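双腕アームの模倣学習、データを増やす前にやっておきたい「散らかし方」の設計

こんにちは。Trokardというチームで双腕マニピュレーションをいじっている者です。前回の記事で「おままごとセットを使った片付けタスク、どうやってデータを集めているのか書いてほしい」というコメントをいただいたので、今回はそこを書きます!

先に言っておくと、モデルの中身の話はほとんど出てきません。アクションチャンク付きの模倣学習の、わりと素直な実装を使っています。うちの場合、ネットワークをいじっていた時期よりも、机の上の散らかし方を見直した時期のほうがずっと成功率が伸びたんですよね。なので今日は散らかし方の話です。

用意するもの

・遠隔操作できるアーム2本(向かい合わせでも横並びでもOK)
・俯瞰気味のカメラ
・おもちゃの食材と調理器具
・初期配置を決めるスクリプト(Pythonで200行もいりません)
・表計算ソフト。紙のノートでもいいです

手首カメラは、あれば使ってください。この記事の手順は俯瞰の1視点だけでも回せます。

手順1 タスクを文にする

いきなりアームを動かしたくなるんですが(私もそうでした)、まず「何をどこへ」を一文で書きます。たとえば「バナナをボウルに入れる」。次に、その文が成り立たない配置を考えます。ボウルがもう山盛りだったら? バナナがフライパンの柄に乗っていたら? こういうのを先に書き出しておくと、あとで「このエピソードは成功なのか失敗なのか」で揉めません。

うちでは最初これをやらずに集め始めて、判定の基準が人によってバラバラになりました。Sarahí Solísさんは「縁に引っかかっていても中に入っていれば成功」、私は「手を離したあと転がったら失敗」。どっちも間違っていないんですけど、混ぜると学習がつらい。結局ラベルを付け直す羽目になって、丸々一週間つぶれました……。

手順2 初期配置を3つの層に分ける

ここが本題です。配置を完全ランダムにすると、難しい場面がなかなか出てきません。かといって人に任せると、みんな無意識に「掴みやすい置き方」をします。バナナはきれいに手前を向き、ボウルはいつも真ん中。そういうデータで学習した方策は、ボウルを少し奥にずらしただけで迷子になります。

そこで層に分けます。

A層:対象物のまわりに何もない。掴み方そのものを覚えさせるための配置です。
B層:隣に何かある。グリッパーの指を差し込む向きを選ばないといけない配置。
C層:対象物が他のものに触れている、または下敷きになっている。先に何かをどかす必要がある配置。

スクリプトには層の番号と乱数の種だけ渡して、「どの物を、どのマスに、どの向きで」を出力させます。机を格子に切って、マスの名前で指示するのが楽です。センチ単位で指定しても、置く人間がそこまで正確に置けないので意味がなかったです。

手順3 割合を決める

最初の試行では三つの層を同じ割合にしたんですが、A層が多すぎました。単独で置かれた物を掴むのは、少ないデータでもすぐ覚えてくれるんですね。今はA層を少なめにして、余った分をB層に回しています。C層は一本あたりの操作時間が長いので、増やしすぎると操作者がへとへとになります。ほどほどに。

同僚のLertchai Phetsriさんの提案で、対象物とは無関係な「おとり」も混ぜるようにしました。食べ物ではない棒状のものや、小さな四角いものなんかです。これが思いのほか効いて、知らない物体が混ざった机でも方策がおろおろしなくなりました。おとりは毎回同じだと背景扱いされてしまうので、ときどき入れ替えてください。

手順4 集める

今回の配布分は合計1,095エピソードです。1回の収録は23エピソードで区切っています。中途半端な数に見えますよね。これ以上続けると後半の軌道が雑になるのがログではっきり見えたので、この数に落ち着きました。休憩、大事です。

操作のコツをいくつか。

・掴む直前で一瞬止める癖をつけないこと。方策も同じところで止まるようになります。
・失敗したら、その場でやり直す動きまで録る。掴み損ねて、開いて、もう一度寄せる。この動きが入っていると本番で粘ってくれます。
・片腕だけで済む作業でも、もう片方を毎回同じ姿勢で待たせない。待機位置も少しずつ変えます。
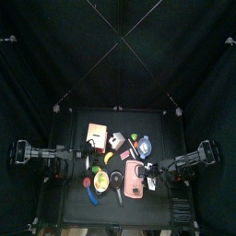
カテゴリ:ロボット学習/データ収集

手順5 俯瞰カメラの絵で確認する

収録の前に、俯瞰カメラの映像を必ず一度見ます。チェックするのは「対象物がアームの影に入りきっていないか」と「似た色のものが重なっていないか」。左右から腕が伸びてくる構成だと、中央の物はわりとよく見えます。困るのはグリッパーの真下です。

上の画像くらい物が中央に集まっていると、うちの分類ではB層になります。白いボウルにはもう色とりどりの食材が入っていて、すぐ脇にフライパン、その隣がピンクのまな板。バナナを狙うなら、奥の段ボール色の箱と手前のボウルのあいだに指を通すことになるので、グリッパーの向きがけっこう問われます。斜めに寝ている細長い白い棒2本は、おとりとして優秀です。細いものは俯瞰の解像度だと消えかけるので、縮小後の画像でも見えるか確認しておいてください。

背景が黒いと物の輪郭が出やすいのもありがたい点です。ただ、黒いフライパンは黒い机に溶けやすい。うちでは明るさを振るデータ拡張を少し強めにかけて対処しました。

手順6 層ごとに評価する

学習が終わったら、成功率を全体でひとつの数字にまとめないこと! 層ごとに分けて出します。全体の数字が上がっていても、A層が伸びただけでC層は下がっていた、ということが普通に起きます。うちはそれに気づかないまま、8月の内部発表で「改善しました」と言ってしまいました。恥ずかしい。

評価用の乱数の種は収録用と別にして、評価が終わるまで操作者には見せません。見てしまうと、どうしても次の収録がそれに寄ります。

よくあるつまずき

「C層だけまったく成功しない」
どかす動作と掴む動作が一続きになっていて、チャンクの途中で目標が切り替わっている可能性があります。チャンク長を短くしてみるか、どかすだけのエピソードを別に足してみてください。うちは後者で直りました。

「両腕が同時に同じ物へ行く」
どちらの腕で取るかの決まりが、操作者のあいだで揃っていないのかもしれません。中央の列に置いた物は右腕、のように決めてから録り直すのが早いです。

「おとりを掴む」
おとりばかり新しくて、対象物がいつも同じになっていませんか。対象物のほうも色違いや形違いを入れると落ち着きます。

配置スクリプトは、整理ができたらGridsideのページに置く予定です。次回は手首カメラを足したときに何が変わったかを書くつもりです。質問はコメント欄へどうぞ。

最終更新:2023/03/29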